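Recording Demonstrations for a Two-Arm Tray-and-Basket Task

Revision notes: Julián Iglesias. Applies to the Wamley teleoperation setup with two arms, one basket on each side and a tray in the middle. 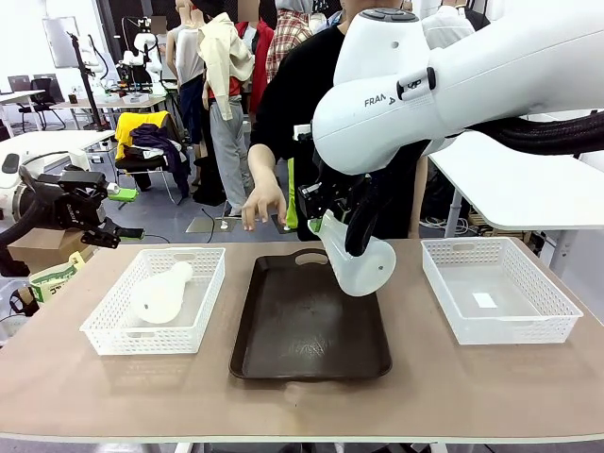 This page covers the recording of demonstrations only. Calibration and training are on separate pages. Read the whole procedure once before powering the arms.

Before you start

You need one operator at the leader controls and one assistant at the table. The assistant resets the objects between episodes and has the stop button within reach whenever the arms are enabled. If only one person is available, record nothing that day and use the time for labeling.

Check the following:

Leader and follower joint readings agree to within 2 degrees on every joint.
Both grippers open and close fully from the leader side.
Free disk space is enough for the planned session. One session of 137 episodes fills most of a recording drive at the default image rate.
The episode counter in Ultimside shows the number you expect. If it does not, find out why before recording over anything.

Setting the table

Place the tray first, with its long axis running away from the operator and its handle slot at the far end. Place the baskets second, one on each side, leaving enough room for an open gripper to pass between basket wall and tray. The perforated walls catch fingertips. If a finger enters one of the slots, do not pull straight up; open the gripper, back out along the line of entry, and discard the episode.

Put the objects in their start positions according to the task card. Vary position and orientation between episodes. A bottle that always lies at the same angle will give you a policy that handles that angle and little else. Demetrio Bustamante's start-position sheet has enough arrangements for a full session; work down it in order and tick each one off.

Starting an episode

1. Move both leader arms to the home pose and wait for the ready tone.
2. The assistant steps back and says "clear."
3. Press record. Wait one full second before moving.
4. Perform the task.
5. Return both arms to home, wait one second, press stop.
6. Mark the episode as keep, discard or review.

Do not start moving before the one-second wait is over. The first frames are used to align the camera streams with the joint data, and motion during that window shifts the alignment.

Moving well

Use one continuous approach to each object. Slow down over the last few inches, close the gripper, pause briefly, then lift. Hesitation in mid-air is learned as readily as useful motion, so if you lose track of the plan, discard and start again.

Containers with a handle or a wide mouth need extra care when turned over. Rotate the wrist only after the object has cleared the basket rim. Watch joint 7. Large wrist rotations reach the limit early if the approach was made from an awkward side, and the arm will then stop with the object still held. Approach from the side that leaves the most rotation available in the direction you need.

Lower the object until it touches the tray, then open. Dropping from even a small height produces bounces that do not repeat.

Keep the idle arm still and outside the working area. Small drifts of the idle leader are recorded as actions. Hervé Sabatier fitted a rest bracket to each leader for this purpose. Use it.

Hands in the workspace

Resets are done by hand between episodes with recording stopped and both arms held. If a task card calls for a person at the table during the episode, such as a handover or a person adjusting the tray, select the shared workspace profile before recording. It lowers the speed limit and the contact threshold. The assistant's hand should enter from the far side, stay low, and leave by the same path. Tag the episode "person" so that it can be filtered later.

Reviewing

Play back every tenth episode at normal speed. Look for dropped frames, a gripper hidden from all cameras at the moment of grasp, and objects that moved before contact. Discard on any of these.

The Campos set holds 1,955 episodes, of which the first 1,000 were recorded before the rest brackets were fitted. Do not mix the two parts in one training run without checking with Purificación Cabello.

Known issues

Ultimside sometimes reports the right gripper as closed after a restart. Cycle it once from the leader. If the ready tone does not sound, check the audio output before checking the arms.

Contact: Purificación Segura, Wamley recording desk | © Wamley | Back to top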